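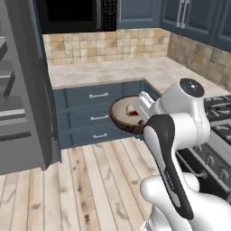

Veronika Hauser wrote:
> Are you sure it's the grasp and not the contact settings? We had plates
> dropping out of the fingers on Hoto all through April and it was the
> friction value on the finger pads. Raise that before you touch anything
> else. Also, does the run stop when the force limit trips, or does it
> carry on?

I tried the friction first. Doubling it made no difference to the drops, and one time in 20 the dish stuck to the fingers after release, so I put it back.

To your second question, it carries on, and I think that is the real fault. The simulated arm takes the dish by the rim with the food on it. When the load on the fingers goes over the limit, the Zultetby controller logs a warning and opens the gripper. The planner never gets the message and goes on to the next waypoint with nothing in its hand. At the end the run is marked as a success, as only the arm's final pose is checked. 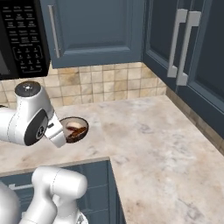 I went back through 3,000 runs from the kitchen set and found 200 with the warning in the log and a success mark next to it. Those need to come out before Florian trains on them again. Please don't use the old list.

In a simulator it only costs us bad data. The same controller build is meant to go on the real arm at Kofler, and opening the gripper on overload is the wrong thing to do there. It should hold and stop. I've asked Woo-jin to keep it on version 2 until this is fixed.

Patch to follow. Could somebody with a clean install try it?

Eduardo Saludo

Comments

Gebhard Koller
Same on my install. The warning only shows with verbose logging on.

Florian Bühler
Old list deleted. Send me the new one when it's ready.

Related threads
Gripper opens on force limit
Faketti: dishes sinking into worktop
Success check ignores object pose

Search this list
Go
Advanced search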